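June, still light out at nine

I finally did the sweaters! I have been walking past that heap since the first warm week and pretending it was furniture, and tonight I put the radio on, opened the window, and got stuck in. I'm tired and there's fluff up my nose and I feel wonderful.

It started with a button. I was hunting for the spare one for my raincoat, which I was sure lived in the blue tin, and the tin was under the scarves, and the scarves were under everything. So out it all came. The whole winter, dumped in one go across the bed and the chair and a fair bit of the floor. I stood there with the tin in my hand and thought, well, you can't put it back like that, can you. (The button wasn't in the tin, by the way. Still missing. I'll wear the coat open.)

I do love this part of the year for clothes, mostly for getting rid of them. Everything I wore to death in January looks so funny in June. Who was that person in two cardigans? I tried the thick green one on for old times' sake and lasted until the end of one song.

First I made piles, and I was strict for maybe fifteen minutes. Keep, mend, give away. Then the piles started having babies. There was a "keep but never wear" pile, and an "ask Rommel" pile, which is things he left here after the Takusstead trip and has never once mentioned. One navy pullover, one hat, a single glove. I phoned him and he said keep the pullover, he'd bought another. So I now own a navy pullover! It's too long in the arms and I like it very much.

The mend pile is bigger than I'd hoped. Elbows, mostly. The oatmeal one has a hole at the neck that I could swear was smaller when I last looked, and I've promised myself I'll darn it properly this time, with the mushroom thing Aunt Teixeira gave me and the good wool, and no more safety pins. Benedito darns in front of the television and gets these tiny neat squares like a waffle. Mine come out like a scab. But they hold! The heel I did in spring has held through all that walking, and I look at it with pride every time I take my boots off.

I washed the first batch this afternoon in the tub, the slow way, cool water and a little of the wool soap. I forget every year how heavy they get. You lift one out and it's like lifting a sleepy dog. Squeeze, don't wring, Mother always said, and then roll it in a towel and kneel on it — I must have knelt on every towel we own. My knees are pink. The bathroom smells of sheep and lavender, and I think it's a great smell, though I know opinions differ in this house.

The second batch I'm leaving for tomorrow. No more floor.

The gray things took me longest to decide about. I have so much gray! I don't remember choosing it. I seem to go into a shop dreaming of yellow and come home with gray, over and over, and then I wear it until it goes soft and faint like an old blanket, and by then I couldn't possibly part with it. I held each one up and had a stern word with myself. Two went in the giving bag. I took one of those back out after supper, but the other stayed in, so that's progress.

Brown, on the other hand, I have almost none of, and what I have is all ribbing, good deep ribbing with some spring left in it. I've gone off smooth knits. Ribbing forgives you. It stretches over a second helping and then goes back to where it was, and it's warm at the wrist, exactly where the wind gets in at the bus stop. 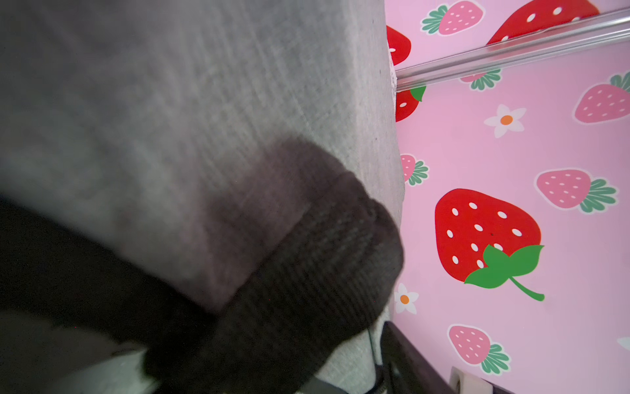
1382 words in the notebook so far this month. 9 pages.

I'd like it noted that I am still in love with the strawberries. Gray next to all that pink! Every time I shift a bit of laundry there's another one, fat and red with its little white seeds, and then the paler pink ones with the dots, and the white flowers with their orange middles. People told me I'd be sick of that wall by the first spring and I'm so glad I didn't listen. It makes even the dull clothes look as if they're off to a picnic. I hung onto the last scrap of it and I'm going to line the sweater drawer, if it stretches, and if it doesn't I'll line the front half and put the socks at the back.

What I need is a proper brush. There's fuzz on everything. I got a good amount off with tape wrapped round my hand, sticky side out, then ran out of tape halfway down a sleeve. The shop on Cladoleo Street has the wooden kind with the stiff bristles, or it did at Christmas, and I'll look in when I go to drop off the bag. They're open until six. Also get: cedar balls, tape, elastic, a button that's near enough.

I stopped for toast at some point. Two slices with the plum jam, eaten standing up, looking at the piles through the doorway, and feeling like a general. Then back in.

The folding I saved for last and it was the best bit. I've been folding sweaters wrong my whole life, it seems, in a big flat square that slumps over the minute you pull one out from underneath. Benedito showed me his way over the phone, which took some describing, arms in first and then thirds and then a roll. They stand up in the drawer on their own like loaves! I can see every one. I opened and shut the drawer four or five times just to look at them.

It doesn't all fit, of course. The big coat-like one will have to live on top of the wardrobe in the old pillowcase, and the scarves are back in their box with the tin on top, so I'll be pulling the whole lot out again when I lose the next button.

Bed now. I have to move the mend pile to get into it. Must remember to turn the wet ones over in the morning before I leave, the green one especially, and pull the cuffs into shape while they're still damp.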